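Posberg craft table in gray, 26th December

Bought with my own money, $141 shipped. Typing this on a break so bear with me. Had it nine weeks, used most days. Nearly 2000 reviews on the store page and most of them are about delivery, so here's one on the table.

Assembly: fine. Legs bolt on, instructions are just drawings. One bolt hole was tight, had to back it out and start over. The Brotier I had before came with better hardware but the top scratched if you looked at it. 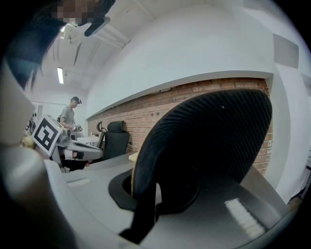
The finish is what I wanted to talk about. Flat gray, no fake wood grain, easy on the eyes for long stretches. My room has a white ceiling and pretty strong lights, and anything smooth and gray in there picks up bright white stripes from the ceiling light. Old top did that all day. Gave me headaches. The Posberg is way calmer, still a bit of shine in the evening if you sit low.

Edges are soft and rounded, my forearms thank me. Printed cards slide around on it a little. Wipes down with a damp cloth. Glue is anohter story, get it off quick.
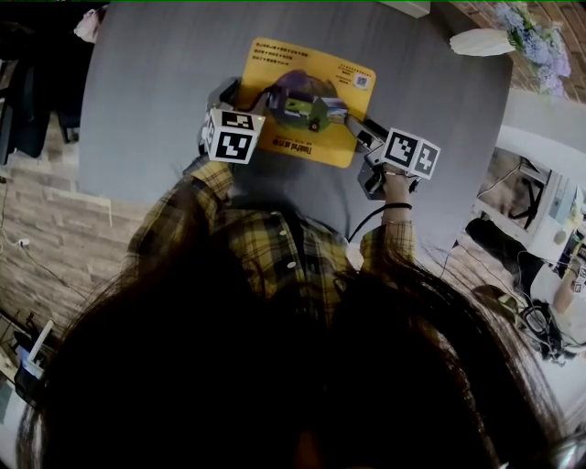

Does it wobble when people lean on it?
A little at the ends, much less once you retighten the legs after the first week.

Looked at the Cavar too. Heavier, nicer legs, only came in white when I ordered. They say more colors in January.

Minus points: no cable hole, and the foot caps fall off when you drag it. Lost one allready. Would buy again at this price, not at full price.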